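Vavemeo Forums > Manipulation > Simulation
Thread: Randomizing friction vs. randomizing pose for small-part transfer

muvlow_dt
Posted in July

Same policy architecture, two training sets. Set A randomizes part pose on the rail only. Set B randomizes pose plus fingertip friction and damping. Six seeds each, evaluated in the simulated bench cell. B beats A on five of the six. Camera view from one evaluation episode, with the gripper over the yellow container and the rail in front:
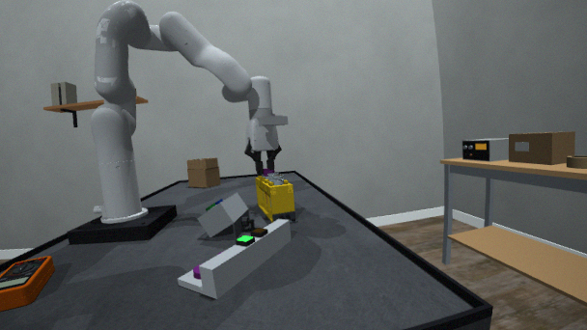
Bundari: Five of six tells me little unless the seeds are paired. Did A and B share initial part poses at evaluation?

muvlow_dt
Yes. Pose lists are generated once and replayed for both. Only the training distribution differs.

kelpwright
Then I would check the friction range before crediting the method. We ran a similar comparison on Wunderlich and the gain vanished once the baseline friction was set sensibly. Your A may just be trained at a bad fixed value.

muvlow_dt
Possible. A uses the default coefficient, which I did not tune. I can rerun A at two other values.

Detlef Teuber
Do that, but I disagree with kelpwright on the conclusion. Needing a tuned constant is a cost of the baseline. If B gets there untuned, that counts in its favor.

kelpwright
Only if B's range was picked without looking at evaluation results. Was it?

muvlow_dt
Mostly. I widened it once after a pilot run. The pilot poses are excluded from the final list. For reference on geometry, this is the other view I use when checking fingertip alignment: 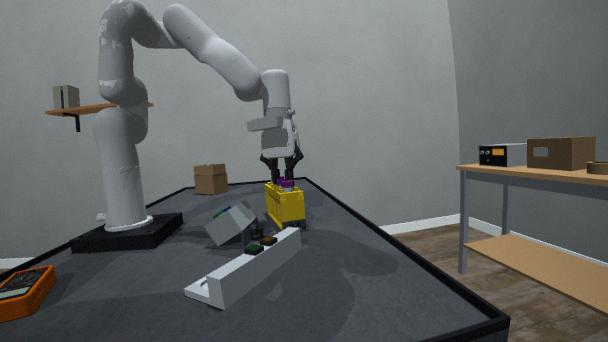
Fig. 2. Simulated cell, fingers at the purple part on top of the yellow container.

Bundari
Contact solver settings? At a coarse timestep the fingers can penetrate the part, and friction randomization then hides a solver problem.

muvlow_dt
Same timestep in both sets. I have not tried halving it. Adding that to the rerun, results in this thread when they finish.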